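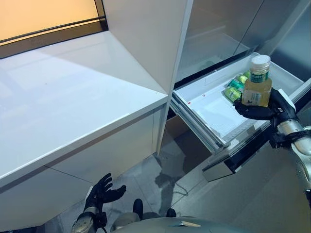 Notebook entry, December, bench 3
Irkeck shared workshop, kitchen bay

Purpose of session: to continue the drawer retrieval work on the Brenus build, with the right hand holding a juice bottle upright over the open refrigerator drawer.

Set-up
Hand firmware build 382 was loaded on both sides. The left hand was to remain open and clear of the cabinet throughout, with no grasp command issued to it. The two green packages were left in the drawer, toward the back, so that the planner would have to treat the drawer as occupied.

Grip
Members are reminded that the fingers are to close on the lower half of the bottle, with the thumb brought to the front and the index finger extended beneath. The earlier practice of gripping at the neck is withdrawn. It placed the fingers over the label band and the wrist had to be raised further than the forearm cabling comfortably allows.

Runs
Three runs were logged under entry 2169. In the first, the wrist was tilted on approach and the run was stopped by hand. The second and third were completed at reduced speed. Finger torque was higher in the third run than in the second, and no cause has been established. The Even controller reported no faults in any of the three.

Observations
The glossy countertop and the refrigerator doors both return reflections to the head camera. Depth readings against the steel remain poor, and the Zúñiga filter improved them only near the drawer rim. The filter settings have been left as they were.

The cable on the floor between the cabinet and the refrigerator is to be rerouted along the wall before the base is driven again. The floor tiles are to be checked and dried at the same time.

Outstanding
Replace the strain relief at the right wrist.
Repeat the third run with torque logging at the higher rate.
Record the drawer height again with the drawer fully extended.
Return the calibration board to the storage cupboard.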